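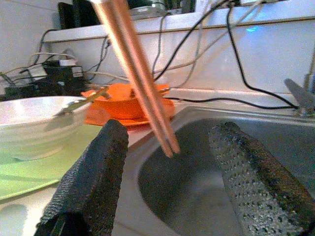
Print this page
E-mail this page to a friend

Washing up by hand next to a small sink

When I moved to my present kitchen I had only one sink basin, and I was washing everything in the wrong order. My neighbor Razia Usmani showed me how she does it and I have kept her way, with small changes.

Begin with the chopsticks and other thin utensils. Hold them in one bunch, tips down, and rub along the length with a soapy sponge. The tips need more attention than the handles – sauce dries there and it is hard to see. If your chopsticks are of wood, do not leave them to soak, they become rough. Dry them with a cloth and let them lie flat until the evening before they go in the drawer.

A big bowl I wash after that. Before it goes in the basin I use it for collecting the small utensils, so the counter does not fill up. Put a mat under it if your counter is slippery. Mine is a simple one from Dolov and I rinse it each night. 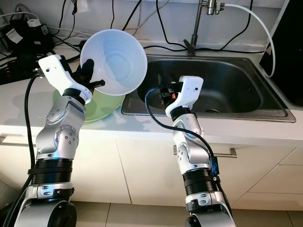 With a deep bowl, hold it by the rim and tilt it toward you, so you can look at the bottom inside. Grease likes to stay in the rings around the base. Turn the bowl over too and wash the foot, which many people forget. Then let the water run out at one side over the sink and not on the counter.

For the steel basin itself I use a spoon of baking soda and a soft sponge, always in the direction of the brushing. Areeba Niazi wrote to me in March that she uses vinegar for the white spots near the faucet. I tried it and it works well, but rinse properly after.

One last thing is the sponge. I change mine after 4 weeks, in summer sooner. Squeeze it well and stand it on its side, it will dry faster.

Print this page
E-mail this page to a friend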